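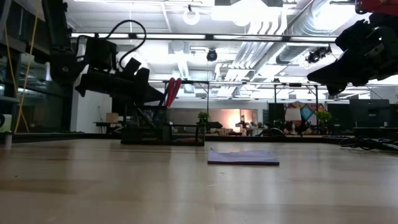
A black desk organiser with a red-handled tool standing in its taller section; a folded cloth lies nearer the front of the table.

A desk organiser (also desk tidy) is a small container or stand used to keep stationery and hand tools together on a work surface. Most have at least one upright section for long items and a lower tray for flat or loose ones. They are sold for offices, schools and home workshops, and are made in plastic, wood, wire mesh or sheet metal.

Layout
The upright section is normally deep enough to hold pens, rulers and scissors without tipping. Tools with paired handles are usually stored with the handles upwards. The tray may have solid sides or an open frame with raised corner posts. Open trays are easier to wipe out but do not hold paper clips or pins well.

Combined models, with a tall section at one end and a tray at the other, take up less space than separate pots. Their weight sits towards the tall end, and makers often add rubber feet there to stop the base sliding on smooth or varnished tabletops.

Placement
Organisers are generally kept at the back of a table, leaving the front clear for writing, cutting or folding cloth. On shared tables they may be placed in the middle.

Examples
The Cestitz range, designed by Aiguo Meng for the stationery firm Dellgate, was introduced in May with 14 models, 7 of them combined types. The first batch was limited to roughly 3000 pieces. Two of the models were later dropped. Deltel sells a similar stand with a removable tray.

See also
Pencil case
Letter tray
Tool rack

This page was last edited on 3 January 2025.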